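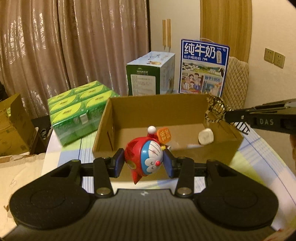

Brisa Jaramillo replied that the left unit closed as expected when handling rigid items, but that the readings from the right unit could not be relied upon once the item was thin or crumpled, and asked whether the evaluation kit should be returned or serviced on site. Her reply has been attached to this ticket and the status changed from Waiting for Customer to Open.

Product: Flisumero paired hand-held gripper kit, evaluation loan
Supplier: Prener
Ticket reference: 330
Priority: Normal
Category: Finger position reading, right unit
Opened: 31 August 2026

Summary of the fault

The customer is assessing the kit for household packing tasks, in which small goods are placed in or removed from an open cardboard box on a table. Two grippers are used together, one in each hand. The customer reports that the right unit records its fingers as fully closed when a foil wrapper is held between them. It records the same value when nothing is held. In the customer's recordings the two cases cannot be told apart.

The left unit has been used with toy figures and other firm objects. No fault has been reported with it.

Information requested from the customer

1. The software version shown on the start page of Stolier.
2. Whether the zero position was set with the fingers empty.
3. Whether the fault remains when the cables of the two units are exchanged.
4. One short recording from each unit, made with the same object.

Information received

The customer is running Stolier release 6. The zero position of the left unit was set on the day the kit was unpacked. The customer could not confirm that the same had been done for the right unit. Exchanging the cables made no difference. Both recordings were supplied and opened without error.

First examination

The recordings were reviewed by the Ung support desk. The left unit returned a smooth series of values from open to closed. The right unit returned a smooth series as far as the last part of its travel, at which point the value stopped at 128 and did not alter until the fingers were opened again. No readings were missing and no cable errors had been logged.

A value which stops short in this manner is normally the result of a zero position stored while an object was between the fingers. The unit then treats that position as closed and disregards any movement beyond it. A worn pivot would be expected to give an uneven series, and none was found in either recording.

Action advised

The customer was asked to carry out the following on the right unit only.

Disconnect the left unit.
Remove any object from between the fingers and wipe the inner faces with a dry cloth.
In Stolier, open Devices, select the right unit and choose Clear Stored Position.
Close the fingers fully by hand and hold them still until the indicator on the screen turns green.
Choose Save, then disconnect the unit and connect it again.
Repeat the recording with the foil wrapper, followed by a recording with nothing held.

The customer was advised not to loosen the screws on the linkage arms. Adjustment of these screws is reserved for the service workshop and is outside the terms of the evaluation loan.

Customer response

The customer confirmed that the stored position had been cleared and saved again. With nothing held, the right unit now closes to a value of 0. With the foil wrapper held, it closes to a value of 11 when the foil is folded and to a lower value when a single layer is held. The customer considers the difference sufficient for folded packaging but has asked for a written statement on the thinnest material the kit is intended to record.

The customer also asked whether recordings made before the correction could be repaired. Support replied that they could not. Movement beyond the stored position was never written to the file, and any recordings of thin items made with the right unit in June or later should be set aside. Recordings of firm items may be kept where the value did not reach the stopping point.

Matters outstanding

Prener has been asked to supply the written statement on thin materials. The request has been passed to the product office and will be answered under this reference.

The setup guide instructs the user to set the zero position but does not state that this must be done separately for each unit. A correction to the guide has been requested.

The evaluation loan has not been extended. Should the customer require further time, an application should be made through the loan form before the present term ends.

Current status: Fault corrected on site, return not required. Ticket held open pending reply from Prener.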